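Tuesday, July

Dye bench, second round on the walnut batches.

Started the kettle at 8:15. Same wool as last week, the Urbańczyk undyed two-ply, scoured on Monday night and left soaking in plain water until I was ready for it. Renata had already weighed out the hulls, 400 g per pot, so the only thing left was the water. 3000 ml each in pots A and B. Pot C got the same hulls but rainwater from the barrel instead of the tap.

Reason for C: the last set came out greener than any of us expected and Sławomir thinks it is iron in the tap water. I think it is the old enamel pot with the chip in the bottom. We are both guessing. The chipped pot is off the shelf for this round, which means if the green goes away in all three I will have been right, and if it only goes away in C then he was. If it stays in all of them we start over with the hulls.

Hulls simmered an hour and a half, lid on. Smell is bad as usual. Door propped open from 9 onward. Strained through the double muslin. Pot B strained slowly and I lost some liquid down the side of the bucket, so B is probably a bit strong for what it is. Topped back up to the line.

Skeins in at 10:40. Ran up slowly to a bare simmer and held there for an hour. Turned by hand every few minutes, more often at the start. The skein in A floated for a while, so I tied it again with a looser figure eight and it sank properly after that. Need to stop tying them so tight. The pale bands on last week's skeins line up exactly with the ties.

Heat off just before noon. Left everything to cool in the pots.

Numbers for the notebook, since the last page is missing them: skein lot 1146, all from the same cone. No mordant in any pot this time. Bartosz G. wanted alum in one of them for comparison, but that makes two changes in one round and we would be arguing over it until winter. Alum goes in round three.

Afternoon. Pulled the skeins at 3:30. First look, still wet: A and B a warm mid-brown, B a shade darker, C close to A. No green that I can see, but I said that last time too and it only showed once they had dried. Rinsed in three changes of water, last one nearly clear. Hung on the back rail out of the sun. Tags are on with string, pencil only. The marker ran last time and we lost two labels.

Other things:

The Ridel scale is drifting again. It read 28 g with nothing on it before I zeroed it. Holds fine after that, but zero it every time.

Zdzisław asked whether we still want the madder from Drollero. Told him yes, but the chopped root and not the powder. The powder clogged the muslin and half of it stayed on the wool as grit.

Exhaust baths from A and C saved in the lidded pails under the sink. I want to put a small skein of the gray fleece through each of them before they turn — Thursday at the latest. B thrown out.

Muslin is wearing thin at the corners. Good for one more round, then cut new.

To do: dry skeins to the north window for a proper look, Renata and Sławomir both there so it is settled in one go. Cut the light test strips and cover half of each with card. Write up round one properly, including the chipped pot. Find out who has the long tongs.

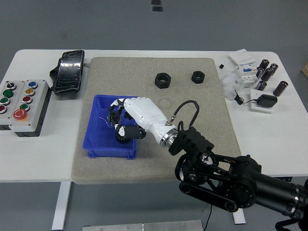 Blue bin on the speckled mat, white table.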